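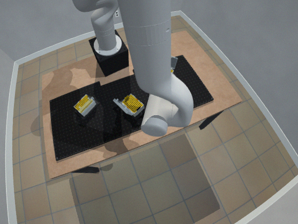 4. Getting the racks ready for the arm

By now the arm is on its pedestal and the breadboard is in place, so the longest part of the set-up is behind you. What remains is mostly about the people who will share the bench with it, and we'd ask you to take your time here, even if you have set up a Lirnetti cell before.

4.1 Sit down with everyone who used to move tubes by hand and show them the three rack positions. At our Akano site the morning crew loaded 294 tubes a shift by hand, and they knew things about sticky caps and crooked labels that never made it into any written procedure. Write those things down and keep them with this guide.

4.2 Check that each yellow grid sits all the way down in its gray holder. The holders are tilted on purpose, so please don't shim them level.

4.3 Start the rehearsal program from the Grusedness screen. The arm travels its whole path at slow speed with no tubes loaded, stopping over each rack in turn. Let it finish all 18 moves before you touch anything.

Caution: Keep hands, sleeves and lanyards off the breadboard while the arm is moving, even at rehearsal speed. The wrist comes down quite close to the racks.

4.4 Wait 30 seconds after the last move, then press Hold and look over the grids. If one has shifted, reseat it and go back to 4.3.

4.5 Agree on who answers the alert when the arm pauses. Many teams pass the job around every week, so that one person isn't tied to the bench all day (and so that everybody keeps their hand in!).

Note: Tube handling comes off the daily task sheet once the cell is running, but checking, relabeling and sorting out odd samples stay with your staff. Plan those hours in from the start. The Ekwueme lab left them out of its July schedule and had to redo the whole thing.

4.6 Run the cell alongside hand loading for 48 hours, then go on to section 5.

Last revised Jun 7, 2024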